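About Parnow

Parnow is a small surname research firm, and we don't sell coats of arms. A family name is a poor guide to a family. Most of the tidy origins printed on mugs were copied from older books that gave no source.
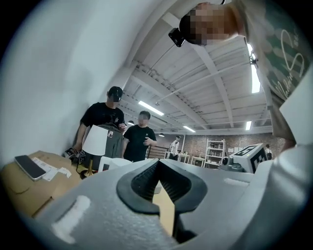
Take Fuchs. It means fox, and people will tell you the first one had red hair. Perhaps – or he lived at the sign of the fox. We have read 59 printed accounts of the name and only two cite a parish record.

We have been doing this for 19 years. Our index, Uvix, lists spellings as the clerks wrote them. Brulach has eight, and we won't say they are all one family.
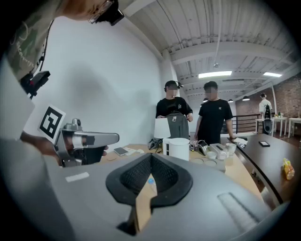
Leaning in over a piece of cardboard.

If the records stop, so do we, and our report will say where.

Comments (3)

foxhunter: So no crest then?

Reader in January: They told me my Norman knight was a guess. Still a bit cross.

mags: Do you do Welsh names?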